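Goalkeeper goes up for the last corner, scores, and sends Staltcombe through

There were 23 seconds left on the clock when Ezequiel Pacheco started running.

He's the Staltcombe goalkeeper, he's 34, and he'll be the first to tell you that running is the part of the job he likes least. But his team was 2-1 down in a cup quarterfinal against Trostora, the corner was theirs, and there was no replay to fall back on. So up he came, waving his gloves at the bench as if to ask permission when he was already past the halfway line.

What happened next will be shown in the Staltcombe clubhouse for as long as there's a screen to show it on. Sadao Kikuchi swung the corner in from the left, deep, toward the back post. Two Trostora defenders went for it and got in each other's way. Pacheco, all six feet four of him, got his forehead to the ball and put it back across goal, down into the turf and in off the inside of the post.

2-2. The referee blew for full time before Trostora could even kick off again.

And then, because one piece of nonsense wasn't enough for one afternoon, he saved two penalties in the shootout and Staltcombe won it 4-2.

"I've scored in training, in the five-a-side, when the other keeper was tying his laces," Pacheco said, still in his gloves half an hour later. "In a real game, never. Not as a kid, not once. I didn't know what to do with my arms."

What he did with his arms was wrap them around Kikuchi, and the pair of them went down under a pile of green shirts next to the corner flag. A good part of the bench joined in. Coach Adanech Wolde stayed in her technical area with both hands on her head, and said afterward that she was trying to remember whether she had a penalty list written down anywhere. (She did. It was in her other coat.)

It had not looked like that kind of day. Trostora, a division higher and unbeaten since the fall, were ahead after eight minutes when Achilleas Xenos turned on the edge of the area and hit one low into the corner. He is a lovely player to watch, Xenos, always half a step ahead of whoever has been told to mark him, and for most of the first half that was a different Staltcombe player every five minutes. He hit the crossbar before the break as well. If that one drops in, there's no story here.

Staltcombe's equalizer came just after the hour and owed a lot to the wind. Kikuchi's free kick from wide on the right was meant for the penalty spot, by his own account, and it kept on drifting until it was over the keeper and under the bar. He celebrated like he'd drawn it up that way on a whiteboard.

Trostora went back in front with twelve minutes to go, Xenos again, this time from the spot after a clumsy challenge that even the home end didn't argue with for very long. Pacheco went the right way and got fingertips to it. That detail mattered later.

The tie drew 599 people to the Nurmi ground, the biggest gate there in years, and they made a terrific racket. The visitors brought two busloads and a drum. The little covered stand behind the near goal was full well before kickoff, and the line for hot drinks went all the way back to the parking lot at halftime.

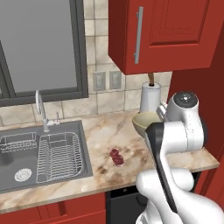

A kitchen corner with a marble countertop, patterned wall tiles and a red upper cabinet.

The shootout was taken at the far end, into the wind, after a long talk between the captains and the referee. Staltcombe went first. Kikuchi scored, Trostora scored, and so it went on until the third round, when Pacheco dived to his left and pushed the ball around the post with a strong hand. He was up and walking back to his line before half the crowd had worked out that he'd got it.

Xenos was next for Trostora, and you could feel the ground go quiet. He'd beaten Pacheco from twelve yards already, low to the keeper's right. He went the same way again. So did Pacheco, a little earlier this time, and the ball smacked off both palms and away toward the corner flag where the whole thing had begun.

"He's an excellent penalty taker and I'd seen exactly one of his," Pacheco said. "I decided to believe in the one I'd seen."

With Staltcombe having scored all three of theirs by then, and Trostora only two, the fourth kick would settle it. It fell to substitute Holger Wikström, who had been on the field for nine minutes and had touched the ball, by the reckoning of the supporters nearest to him, mostly with his shins. He took a very short run and rolled it down the middle. The Trostora keeper had gone, and Wikström kept running, straight past his teammates and over the advertising boards into the arms of what looked like his entire family.

Goalkeepers have been wandering up for late corners for as long as there have been late corners, and nearly always they end up sprinting the other way with a striker for company. Part of the joy of it is how silly it looks. The outfield players don't really know where to stand, the defenders don't know who's supposed to pick up the big fellow in the bright orange shirt, and the crowd gets to its feet whether it can see better standing or not. When it comes off, even the other side's fans have a hard time staying angry. Several of the Trostora supporters were clapping Pacheco off at the end, drum and all.

Wolde, now in her third season in charge, said she hadn't sent him forward.

"I'd love to take the credit," she said. "I was shouting at our left back about something else entirely. I looked up and our goal was empty, and I thought, well, we're losing anyway."

She was full of praise for the way her side had hung on in the first half, when they could barely get the ball over halfway, and picked out the two young central defenders in particular. One of them finished the game with a bandage around his head and a borrowed shirt with no number on the back. "They were tired, they were cold, and they kept heading it," she said. "I can work with that."

The Trostora bench took it with good grace. Xenos swapped shirts with Kikuchi and spent a while chatting with Pacheco by the tunnel. He said he had no complaints about either goal, though he would have liked a word with whoever was in charge of the wind.

"You play long enough, you lose one like this," he said. "I just didn't think the goalkeeper would beat us at both ends."

Pacheco's appearance was his 165th for Staltcombe, a run that goes back to when the team was two divisions lower and he was sharing the gloves with a teenager who has since moved to the wing. He has talked once or twice about stopping at 200. Asked whether an afternoon like this made him more or less likely to carry on, he laughed and said his knees would be making that decision, and that they hadn't enjoyed the run up the field at all.

He did ask to keep the match ball. Kikuchi pointed out that he had scored from a free kick himself and converted the first penalty, and that nobody was offering him anything. At last sight the ball was in the dressing room being signed by everybody, including the referee's assistant.

Staltcombe will be away to Zorkley in the semifinal, with the date still to be confirmed. Zorkley got there with a far more sensible 3-0 win and have not conceded a goal in the cup this season. They are big, well drilled and very good at defending corners.

Pacheco has been told by his coach that he may cross halfway once per round. He says he'll save it for the end.

Match report filed Jan 31, 2026

Staltcombe 2 (Kikuchi, Pacheco)
Trostora 2 (Xenos 2, one pen)
Staltcombe win 4-2 on penalties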